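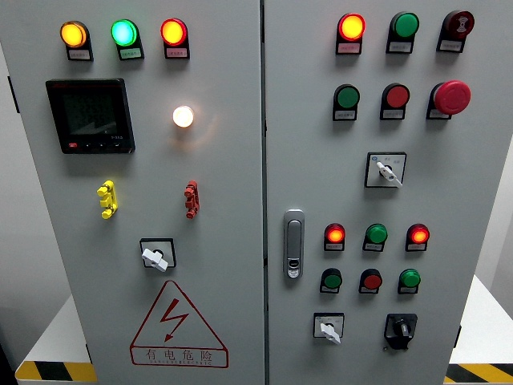

How to Read the Front of a Control Cabinet Before You Touch It

Most cabinet guides start with the lamps. Green is good, red is bad, amber means pay attention, off you go. I have never trusted that version, and after working through a fair number of doors I trust it less. Lamp colors mean whatever the panel builder decided they mean, and the builder may have decided on a Friday afternoon kind of afternoon.

What follows is the order I use for a first look from outside, doors shut, hands in pockets. It covers reading and writing down. It does not cover opening, isolating or working on anything. For that you need the drawings, the site procedure and the proper authorization, and if you are missing any of them you should stop at the end of this page.

What you need

A notebook or a printed sheet with two columns, one for each door. A pen. A flashlight, which helps with small label plates. The cabinet drawing if there is one, and the date it was last revised, which is usually the more interesting number. I like the plain tally sheets from Rillulier, but a ruled pad does the same job and costs less.

Set aside 20 minutes for a double-door cabinet. People tell me they can do it in five. I have seen their notes.

Step 1: Find the warning first

Before you read a single lamp, find the danger marking and read it. If it is in a language you don't read, get it translated and write the translation on your sheet. A lightning bolt in a triangle needs no translation, but smaller lettering nearby sometimes carries a maker's name or an instruction, and people skip it.

Treat the marking as true. Dark lamps prove nothing. A lamp can burn out, a fuse can go, and the bars behind the door stay live the whole time.

Step 2: Record the lamps, without interpreting them

Work left to right, top to bottom, one door at a time. Write position, color, lit or not lit, and what the label plate says. Leave the meaning column blank for now.

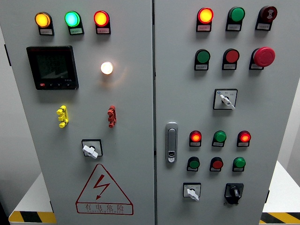

Panel notes by the workshop editor, Fadgate
Maintenance and controls

On the left door there are three lamps in the top row, and all three are lit: amber, green, red-orange. Go by the usual rhyme and this cabinet is fine, needs attention and is in trouble, all at once. That should be enough to put anyone off the rhyme. Three lit lamps in different colors could be phase indicators, one per phase, and they could also be something else. The labels settle it, or the drawing does. Guessing doesn't.

There is a round warm-white lamp lower down, next to the meter. It gets its own line on the sheet. White is the color I find people most willing to invent a meaning for.

A word on color names. Write the color you see, and put a question mark if you are torn between two. A red lens with a bright source behind it can look orange from the front. If the drawing says red and you wrote orange, you can sort that out later at a desk.

Step 3: Read the meter twice

A digital panel meter shows one thing at a time, and many of them cycle or need a button press to change pages. Note what is on the screen and the unit beside it. Wait a little, then read it again. If the two readings differ, write both.

If you can't make out the digits, write "not legible". Please don't write the number you expected. I once spent most of a morning on a reading of 1643 that made no sense for the circuit, and the person who took it had filled in a faint digit from memory. Leave the meter's buttons alone too. Some of them go straight into setup, and the Futedside training bench had a meter nobody could get back out of its menu for a week.

Step 4: Note switch positions by angle

Draw the rotary handle. A circle and a line will do. "White lever, pointing down and to the right" is a useful record, and "off" is a conclusion. Those are different entries and they belong in different columns.

Pointing somewhere is only half the information. You also need the marks on the plate around the handle, and if the plate has none you can see, the position tells you very little until you have the drawing. Do not nudge the handle to find out which way it clicks.

Step 5: List the connectors and fittings

Terminals or connectors mounted on the outside of a door get forgotten because they don't light up. Give each one a line with its color and height on the door. One yellow and one red-brown, side by side below the meter and the white lamp, might suggest a pairing or a polarity to you. Put that thought in the margin with a question mark. Color coding on plastic parts is sometimes just what was in the parts bin.

Check the hinge side while you are there. Which way a door swings matters to whoever has to stand in front of it later.

Step 6: Now fill in the meanings

Take the sheet to the drawing. Match every item and write its function from the drawing, with the sheet number. My last Hermans sheet had 18 lines and 14 of them matched on the first pass. The other four turned out to be label changes that never made it back to the drawing office.

Anything unmatched stays unmatched until someone with the authority to open the cabinet can trace it. Circle it in a color you aren't using for anything else.

Common mistakes

Photographing the door and calling it done. Photos are good backup, but small label plates tend to come out unreadable, and you find that out back at your desk.

Writing both doors in one list. You will lose track of which top row you meant.

Trusting a lamp test from last March. Ask when it was last done and who has the record.

Copying the previous sheet. I can usually tell, and the old mistakes come along with it.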